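Plarent | Docs | Data | Changelog | Contact

# Urora: dog owner accounts of mood and company

Print this page | E-mail this page

Urora is a set of 278 short written accounts by people who live with a dog and who have had depression, panic attacks or both. Plarent put it together from an open call that ran through April. The accounts are plain text, one per file, with a small table of labels on the side.

## Read this before you use it

Most people who download this want to show that dogs help. The set can't show that. People who answer a call about their dog and their mood tend to like their dog, and the ones who gave a dog back to the shelter after a bad winter mostly don't write in. Only 31 accounts describe the dog as a strain, and I doubt that matches life.

A lot of writers say the dog knew an attack was coming before they did. I have kept those claims as written and given them the label `early_warning`. The label means the owner said so. It was written from memory, sometimes years later, with no log of when the dog did what. Please don't train an "alert dog" model on it and then report accuracy.

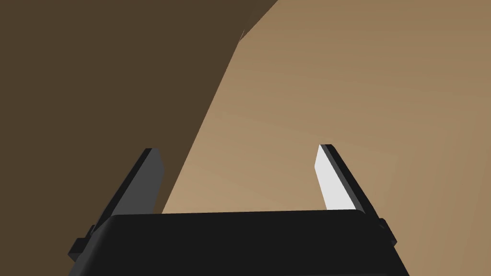 Were the accounts checked against medical records?

They were not, and we never asked for any. A writer who says "my doctor called it severe" goes in as a writer who said that.

## Labels

There are 7 labels, listed in `labels.csv`. Each account was read by 2 readers. Where they disagreed, both answers are kept in the row, so don't average them away. `comfort` is the weakest one - the readers split on it constantly, and the guide we gave them was vague.

Breed is whatever the owner typed. "Lab cross" covers a great deal of ground.

## Versions

The Brennan split is the old one and leaks: several owners sent in more than one account, and they landed on both sides. Use the Skoltex split, which groups by owner. Scores on Brennan look better and should be ignored.

## Not included

Names, towns and vet details were taken out by hand. Dog names were swapped too, except where we missed one. If you find one, write to us with the file number.

Contact | © Plarent | Back to top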